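Kustudwood Recipe Scans: read me first

Last updated October 29, 2020

Hi! This is the folder of recipes I typed up from the old Kustudwood community cookbooks, plus a few notes so you don't get lost in it. There are 678 recipes in all, from 28 booklets, and yes, I typed every last one of them myself (my wrists have opinions).

What's in the folder

recipes.csv is the main file, one recipe per row. The columns are title, booklet, page, ingredients, steps and notes. Ingredients are split with semicolons, so please don't open it in anything that treats a semicolon as a new column. I did that in July and lost an evening to it.

booklets.csv lists the booklets with their covers, years (where there is one) and who lent them to me.

vegetables.csv is a smaller cut, 410 rows, just the dishes where a vegetable is the main event. Stuffed peppers, squash bakes, an alarming number of things in aspic.

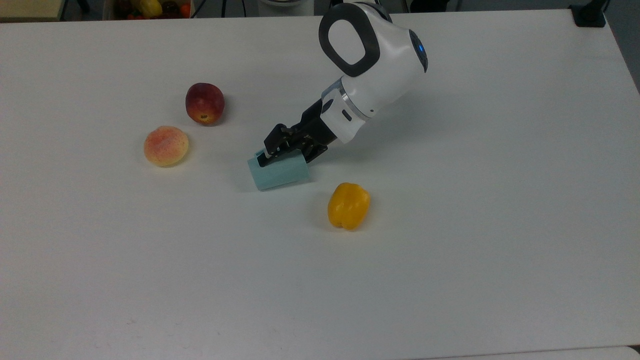 Severino Iglesias wrote to say that the Midar booklets use "mango" for a green bell pepper, and that at least six of the recipes I had filed under fruit should be in the vegetable file. He was right! I moved them over and left the old word in the title, with "bell pepper" in the notes column so a search will find both.

Spelling and measures

I kept the spelling as printed, even "zuchini" and "brocolli". Measures are a mess. A "Mateos cup" seems to be a coffee can scoop from the old Mateos store, and the two families I asked gave me two different sizes for it. I left it alone. If a recipe says "butter the size of an egg," that's what you get.
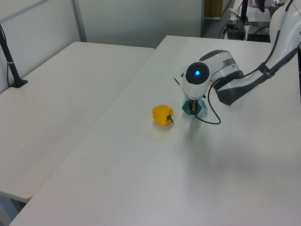 Oven heat is the same story: "slow," "quick," "hot enough." The Orkton booklets do give real numbers, bless them, and those are in Fahrenheit.

Known problems

Pages 12 to 15 of the second Orkton booklet are stuck together, so there's a gap. I also have 40 rows with no page number, marked NA.

Using it

Cook from it, print it, share it with your aunt. If you fix a typo of mine, send me the title and booklet and I'll put it in the next version.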